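Talk notes: Looking After an Old Wooden Floor
Grarkby Home Evening, December 11, 2020

Opening

Good evening, everyone, and thank you for coming out (or staying in, if you've joined on the link). Say hello to the back row. Ask who has a wooden floor at home, wait for the hands, then ask who has ever been cross with it. Usually the same hands!

Tell the Norðdahl story. When we bought the flat there was brown carpet in every room, and I spent 4 evenings on my knees with pliers pulling out staples before I saw a single whole board. I loved it straight away, stains and all.

1. Know what you've got

Oil, wax or varnish? Drop of water in a corner, wait, have a look. If it beads you probably have a sealed finish, if it sinks in and darkens you don't. Pass round the Enholm offcuts here and let people have a proper feel. Don't rush this bit, they always enjoy it.

Say a word about patterns, and how angled planks have a great many short ends where grit likes to settle. Sweep along the boards first, then across. 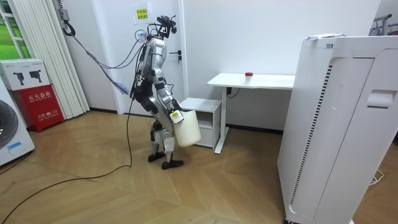 2. Water, and how little of it you need

My mother used a full bucket and I did the same for years. A well-wrung cloth is plenty. Mention the Gorard hallway, where a plant pot leaked through most of February and the boards cupped so badly the door stuck. It took more than 15 weeks to settle down again, with the windows open whenever it was dry out.

3. Scratches and gaps

Felt pads under chairs, changed twice a year. Small gaps open in winter and close again by summer, so please leave the filler in the tin until you've watched them through a full year.

Stop by 9 for tea. Leave time for 2 questions, and bring the offcuts home this time.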